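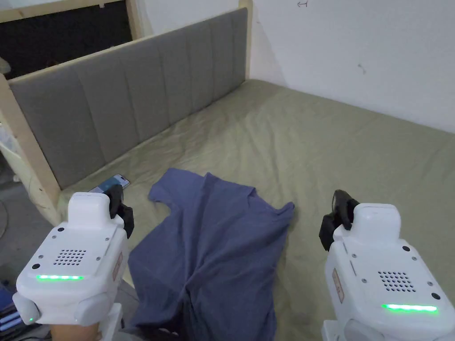 The night staff at Lorngate wrote in the handover book that they would sooner have fewer sheets that fit than a full cupboard of ones that don't, and most of what follows comes back to that point.

Linen and Clothing Service, Plikaldale and Lorngate houses
Progress report to the Vustau Fund, second half-year
4 minute read

Where we are

The service now covers both houses. Plikaldale has been on the new weekly cycle since October. Lorngate joined later than planned while we waited for the second dryer to be vented through the rear wall. The landlord had to approve the hole and took seven weeks to do it.

Across the two houses we handled more than 4000 kilograms of washing in the period. Bedding made up most of the weight. Residents' own clothing is lighter but takes far more time, as it has to be sorted, named and returned to the right room.

Spending

The largest item was replacement bedding. We bought 330 fitted sheets from Ejigu in two sizes. The deeper size suits the newer mattresses at Lorngate. The first delivery was short in the pockets and came off the corners overnight, so we sent it back and were credited in full. The replacements have held up.

We spent $800 on woven name labels. Iron-on labels were cheaper but lifted after a few hot washes, and we had a shelf of unclaimed shirts and jumpers by the end of winter. Labels are now sewn in at the back of the neck on tops and at the waistband on trousers. Socks are still a problem. We are trying mesh bags, one per resident, closed before they go in the machine.

The dryer vent cost more than the quote. We covered the difference from our own maintenance budget and are not asking the Fund for it.

What changed for residents

Clothing now comes back in two days at Plikaldale and three at Lorngate. It used to be up to a week. Residents who like to fold and put away their own things can have them left on the bed, and 11 have asked for this. The others have theirs put in the drawers.

Complaints about lost items have dropped at Plikaldale. It is too early to say for Lorngate. We had one complaint about the colour of towels, which had gone grey in a mixed load, and whites are now washed on Sunday by themselves.

What has not gone well

The hot water at Lorngate runs low if the laundry and the kitchen both start at 7 am. We moved the first wash to 9.30 am, and that pushes the last load into the evening. The plumber has looked at it and recommends a larger tank. We have not costed this yet.

The training session for casual staff was put off twice and is still to be held.

Next period

We plan to finish labelling at Lorngate, hold the training, and get a price for the tank. No change to the grant amount is requested.

Contact the service office, Plikaldale house, weekdays 9 am to 4 pm
Back to top

Related reports
Plikaldale garden beds: first half-year
Lorngate kitchen refit: final report
Vustau Fund: how to report on a small grant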